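Chapter 6
Countertops and Wall Surfaces

Terms to know: metamorphic, sealer, etching, honed finish, backsplash, overhang, seam

By the end of this chapter you should be able to name the main groups of countertop material, read a slab quotation, and plan where the seams will fall in an L-shaped kitchen.

A countertop does more work than any other surface in a house. Food is cut near it, hot pans are set down on it, and liquids of every kind are spilled on it. It also has to carry weight at the overhang and stay level over cabinets that may shift a little with the seasons. The wall behind it has an easier job. It takes splashes and steam but almost no wear, and for that reason designers often allow a softer or more delicate material there.

Stone has been used for both purposes for a long time. Marble is limestone that has been changed by heat and pressure underground. The change makes the grains lock together, and the stone can then take a high polish. The veins come from clay, iron compounds and other minerals that were in the limestone before it changed. White marble is the best known kind, but brown, green, red and black marbles are also sold. No two slabs match exactly, even when they are cut from the same block, and buyers should ask to see the slab itself before paying a deposit.

6.1 Pattern and Color

Veining draws attention. In a small kitchen, a strongly veined stone is usually paired with plain cabinet doors. Dark wood tones beside brown stone give a warm room that needs good lighting, especially under wall cabinets.
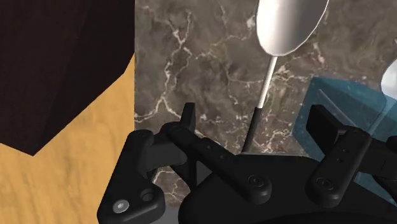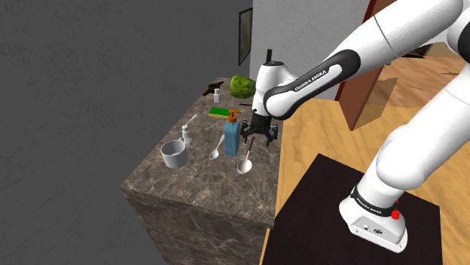 Does marble need to be sealed?

Most marble used in a kitchen should be sealed, and the sealer should be renewed when water no longer beads on the surface. A sealer slows staining from oil, wine and coffee. It does not prevent etching, the dull mark left when an acid such as lemon juice reacts with the stone.

6.2 Reading a Quotation

Naa Agyeman ordered a marble counter for her house in Stornwood. The stone yard, Sadowski, quoted $3,000 for the slab and listed cutting, polishing and delivery on separate lines. Edge polishing came to $615. The drawing showed 39 square feet of counter and 2 seams, one of them at the sink.

The seam at the sink was a poor choice. The cutout leaves only narrow strips of stone at the front and back, and a seam there is hard to support. Her installer, Viorica Căpraru, moved it to the inside corner, over a cabinet wall. The change added nothing to the price because it was made before cutting began.

Before going on, draw the counter in your own kitchen to scale. Mark the sink, the stove and every cabinet wall. You will use this drawing again in Section 6.4, where we work out how much of a slab is lost to waste.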